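Mavex Needle Driver, 8 mm class, articulated wrist
Manufacturer: Zoubi Instruments
Product page and field safety notice
Status: on sale, revision C. Revision B under restriction, see below.

The Mavex is a wristed needle driver for robotic soft-tissue suturing. It is cable driven, with two moving jaws, and fits the Givham arm without an adapter. The instrument is supplied non-sterile and must be reprocessed before first use.

Known fault, revision B

In revision B instruments, the closing cable can lose tension late in service life. The jaws still report as closed at the console, but grip force falls below the limit set for curved needles. The needle can then rotate in the jaws under side load. In the worst case it is released into the field.

Zoubi bench-tested 32 returned instruments. Two showed cable stretch beyond tolerance, and both had been through more than the rated number of cleaning cycles. The cause was traced to a crimp at the proximal end of the cable. The position sensor sits upstream of that crimp, so the console has no way to detect the slack. No software update will correct this.

Exposure is highest during needle handling close to the tissue, when one instrument carries the needle and the other is brought in beside the suture line. At that distance there is little room to recover a needle that turns.

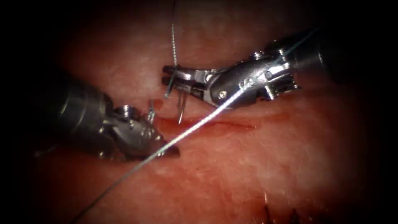 Aminu Ajayi wrote in to say that his department first took the slip for a handling error. The needle turned on the pull-through, the surgeon regripped, and the case went on. It was only when the same serial number came up again that anyone put the instrument on a force gauge. He asked that the inspection step be moved to the front of the reprocessing sheet, and the current edition has it there.

Required action

Check the serial number on the instrument housing. Revision B covers all serials up to and including 3,136.
Test grip force with the Fletudis gauge before each use. Hold closure for 10 seconds. A falling reading is a fail, even if the final value is within limits.
Remove failed instruments from service and tag them. Do not re-tension the cable on site.
If a needle rotates during a procedure, secure it with the second instrument, withdraw the suspect driver under direct view, and replace it. Account for the needle before continuing.

Revision C

The crimp has been replaced with a swaged fitting, and a slack sensor has been added on the distal side. Loss of tension now raises a fault at the console and blocks further needle driving until the instrument is changed. Jaw geometry and wrist range are unchanged — existing trays and cleaning racks can be kept.

Revision B instruments are exchanged at no charge, used or unused. Send the serial number and the cycle count from the reprocessing log to Ankica Dimitrov, Field Safety, Zoubi Instruments. Return cartons ship with the replacement.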